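Wer am Küchentisch misst, sollte auch sagen, was auf dem Tisch steht

Ein Plädoyer für ein Protokollblatt, das den Namen verdient
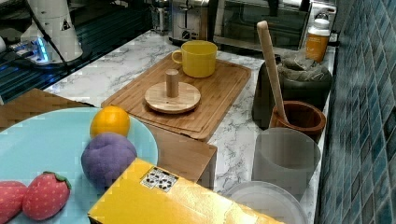
Seit November liegt bei uns in Brasberg der Entwurf einer Hausregel für Versuche mit Haushaltsrobotern auf dem Tisch. Drei Seiten, eine davon Unterschriften. Ich halte ihn in der jetzigen Form für unbrauchbar, und zwar aus einem einfachen Grund: Er regelt den Roboter und vergisst die Küche.

Im Entwurf stehen Greifkraft, Geschwindigkeit, Not-Halt, Abstand von Personen. Alles richtig, alles nötig. Zur Arbeitsfläche gibt es genau einen Satz: Sie sei »haushaltsüblich einzurichten«. Damit kann jeder machen, was er will. Eine Pflaume aus Plüsch und eine Pflaume aus dem Supermarkt liegen beide haushaltsüblich auf einem Teller. Die eine gibt nach und hat eine faserige Oberfläche, die andere ist glatt, rollt weg und platzt, wenn man zu fest zudrückt. Wer mit der ersten 137 Griffe macht und daraus eine Quote errechnet, hat eine Quote für Plüsch. Dagegen ist nichts zu sagen, solange es im Bericht steht. Im letzten Bericht aus dem Projekt Mandivness stand »Obst«.

Ich habe nichts gegen Spielzeug im Versuch. Es verdirbt nicht, es kleckert nicht, und es sieht am nächsten Morgen noch so aus wie am Abend davor. Aber die Ersatzgegenstände gehören in eine Liste, mit Material, Maß und Gewicht. Dasselbe gilt für den Becher mit Henkel, bei dem es darauf ankommt, in welche Richtung der Henkel zeigt. Es gilt für durchscheinende Gefäße, an denen Tiefenkameras gern scheitern, und für Untergründe mit Maserung oder Glanz.

Der zweite Punkt betrifft das Gerümpel. Auf einer Arbeitsplatte, die benutzt wird, stehen Toaster, Mörser, Flaschen, und irgendwo liegt ein Karton im Weg. Viele räumen das vor dem Versuch beiseite. Andere lassen es stehen und erwähnen es nicht. Beides macht Ergebnisse unvergleichbar. Bei Heffernan hat man eine Lösung, die mir einleuchtet: Jeder Aufbau bekommt eine Nummer, und zur Nummer gehören eine Skizze und ein Foto. Wird etwas verstellt, gibt es eine neue Nummer. Das kostet 17 Minuten pro Umbau, wir haben es nachgemessen – und es erspart die Streitereien danach.

Drittens die Kochstelle. Unser Entwurf erlaubt Versuche neben Kochfeldern, »sofern diese nicht in Betrieb sind«. Das genügt mir nicht. Eine schwarze Glasfläche spiegelt auch im kalten Zustand, und ein Kabel, das dort herunterhängt, ist für den Arm ein Hindernis, das kein Gegenstandsverzeichnis kennt. Ich würde Kabel im Arbeitsbereich als eigene Gefahrenklasse führen und Leuchtanzeigen von Geräten im Protokoll vermerken.

Gegen all das wird eingewandt, es ersticke die Arbeit. Die Kollegen von Joltham haben 325 Durchgänge ohne ein solches Blatt gefahren und waren schnell. Heute können sie nicht sagen, welche davon auf welcher Unterlage liefen. Man wird einen Teil wiederholen müssen.

Mein Vorschlag für die nächste Fassung: den Satz mit »haushaltsüblich« streichen, eine Anlage mit Gegenstandsliste und Aufbaunummer anfügen, Kabel aufnehmen. Die Unterschriftenseite darf dafür gern kürzer werden.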